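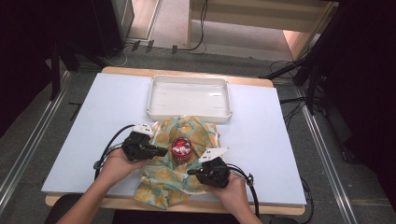
Progress to 18 Aug 2026 – Clornby gift wrap strand, for the Espinoza fund

Quick one, full figures to follow. Cloth wrapping of small tins now under way at Rorkau. 586 tins sorted in July, 787 still on the shelves at Vultcombe. Fruit print cloth is the one we're keeping – the plain cotton slid off the lids too easily.

Round tins slower than square. Folds bunch up at the back, knot ends up off center. Trying a larger cut of cloth next, 3 sizes on order. Trays fine, no change their.

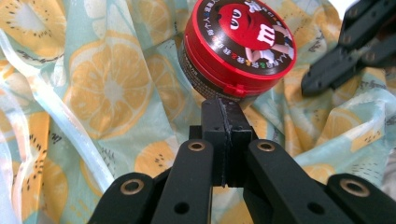 Round red M&M'S tin, character on the lid

Spend so far 1298, all on cloth and tins. Reciepts to come seperately. Need a yes on the second cloth order before we cut any more.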